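Kekthorpe College Robotics Club
Progress report to the Dornirell Fund
29 July 2024

Period covered: January to July. Prepared by Leszek Górecki, club lead.

Summary

The club has met the targets set for the first half of the grant, apart from the public demonstration, which has moved to December. Spending is within budget. We are asking for one small change to the equipment line, set out under Spending.

Membership and attendance

We had 30 students on the register at the end of term. Most are in their first year and had not programmed an arm before they joined. The club ran 71 sessions, including the extra ones in the Easter break. Attendance dropped in May during exams and picked up again in June.

Work on the two-arm project

The spring was spent getting both arms to move safely together. Students wrote the limits on reach and speed themselves, and Roman Szczepańska checked each version before it was allowed on the machine. The team then moved on to the main task in our application, which is to have the robot write and wipe on a small board placed on a table.
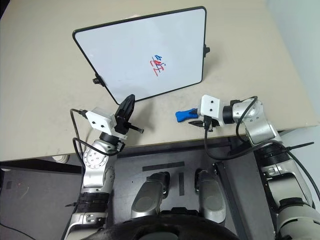
Wiping is further on than writing. The students began with it because a wipe can be a bit out of line and still do the job, whereas a letter can't. Each arm has its own camera module by the wrist, and the students use both views when they work out where the board is. Their practice board is a thin-framed one that stands tilted slightly back on the table, so the arm has to follow a slope, and this took longer to get right than we had planned for. Marks in red and blue are used so that the software has to cope with more than one colour. By the end of term we had recorded 369 practice runs. The students are sorting these by hand and will use the good ones as training data in the autumn.

Problems

The gripper fingers supplied by Kimeck wore faster than expected and we have replaced one set. We also lost 3 weeks in March when the workshop was closed for electrical work. The demonstration was moved for this reason.

Spending

Tools, tape, boards and pens came to less than budgeted. We would like to move the unspent part of that line to spare gripper fingers. Śliwiński has given us a written quote, attached.

Next steps

Autumn sessions will start with training on the recorded runs. Writing single letters comes after that, then short words. Roman will send the demonstration date and the visitor arrangements once the hall booking is confirmed.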